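Saturday, September 1, 2018

Woke up before the alarm again, which seems to be my habit now that there is no reason in the world for it. The window was open all night and the room smelled of cut grass and a little of the river, and I lay there listening to the first bus go down the hill and thinking that I really ought to get up and see to the plums. They have been sitting in the two big bowls since Wednesday and they were beginning to look at me in a reproachful sort of way. So up I got, and put the kettle on, and stood in my robe eating the ones that were too far gone for jam.

I had meant to make the jam first thing and be finished by lunch, but then I sat down with my coffee and Grandma's notebook to check the sugar, and of course I was lost for an hour. It is such a lovely, maddening thing, that notebook. She wrote down 3 pounds of plums and "sugar till it looks right," and then underneath, in different ink, what the weather was doing and who had been by. One February she wrote a whole page about a borrowed sled and never said a word about whose it was or whether it went back. I read that page twice. I do miss her handwriting turning up on envelopes.

It made me want to keep this diary better than I have been. I went all through July with hardly a line, and now when I try to remember July there is only the heat, and the concert at Indalora, and the week the car was in the shop.
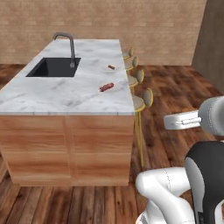

Anyway, the jam. I started it at ten and then had to go out for more lids, and on the way back I ran into Hryhorii Prokopenko outside the library with his arms full of choir folders. We stood and talked so long that my bag left a red line across my fingers. The choir starts up again this month, and he wants us to try the Rautiainen songs, all five of them, in the original, and he says we will manage the words if we stop being afraid of the vowels. I said I had been afraid of vowels my whole life and he laughed so hard he dropped a folder. He has asked me to move over to the second altos, which I am secretly very pleased about, although I told him I would have to think it over. (I have thought it over. I am going to say yes.)

The hall on Turura Street is ours again for rehearsals, and the rent for the season comes to 411 dollars, up quite a bit from last year. We have 300 in the account, so there will have to be a cake sale or a little concert before Christmas, and I suppose that is where some of this jam will end up. I don't mind. I like a cake sale, and I like the part afterward even more, when everybody sits on the folding chairs and eats what didn't sell.

Home again by noon, and the jam took until nearly three. I let it catch just slightly on the bottom, because the phone rang and it was Ellen, wanting to tell me all about the new apartment in Ultgate and the train that wakes them up and how they have decided to love it – the train, I mean. She sounded so happy. She wants me to come for a weekend while it's still warm, and I said I would look at the calendar, and then I looked at the calendar while she was still talking and it was as blank as anything. So I'm going on the fourteenth. I will take two jars and the blue blanket, and I must remember the book she lent me in the spring, which I've only now gotten around to reading. I'm on page 57 and so far everyone in it has been dreadful to everyone else, but the garden parts are beautiful.

Walked down to the river after supper, just as far as the footbridge. The swallows were still there, lots of them, low over the water. I always think they've gone and then they haven't. A boy was fishing with his grandfather and neither of them spoke the whole time I was leaning there, and it seemed a very comfortable kind of quiet. Came home with cold ankles and had toast with the scrapings from the pan. You can hardly taste that it caught.

Must write to Aunt Louise tomorrow, and find the labels.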